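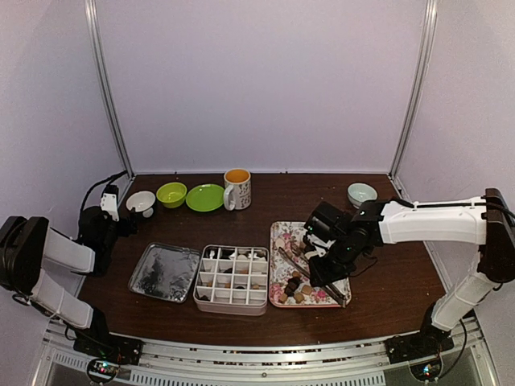 Monska wrote under the previous tips that one should always show the tongs task slowly, because a slow hand is a clean hand. I agree for the first tries. Later I prefer a normal kitchen speed. When I drive the arm too slowly from the control handles, my own hand begins to shake, and the arm will copy this too.

Search tips Enter a word Go

Last updated: October 2019

Setting the table before you teach

Put the tray with the small sweets and cookies on the side of the arm which will do the picking. The sorting box goes in the middle, so the path is short. Bowls, plates and mugs can stand in a row at the back. If you have a full mug, keep it away from the path of the elbow, not only of the fingers.

Before each round I look through the wrist camera and check what it can see of the back row. A bowl with a shiny inside can give a bright spot. Move the lamp a little, or turn it down, and look again.

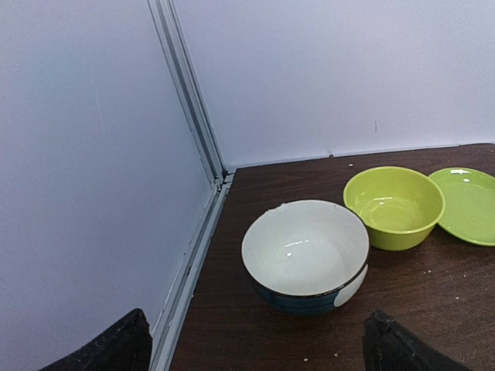
Wrist view: two bowls and the edge of a green plate.

Wipe the table between rounds with a dry cloth. Crumbs are small, but they come into every recording.

Holding the tongs

Close the gripper on the tongs near the end, then press lightly until the tips meet. Practice this over a bare part of the table first. If the tongs turn in the fingers, put them down and take them again. Do not try to correct them in the air. I throw away a round where I did this, even when the sweet arrived well in its place.

When you finish, lay the tongs across the tray and open the fingers fully before you lift.
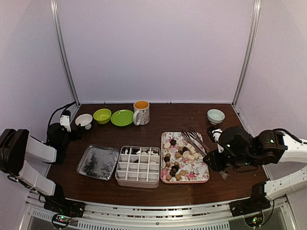
Using the second arm

Park it at the back and leave it still if the task needs only one hand. If you show with 2 arms, say aloud which one moves first.

Related tips
Cleaning rubber finger pads
Labels for spice jars
Guiding an arm by hand: first lesson
Which cloth for a wooden table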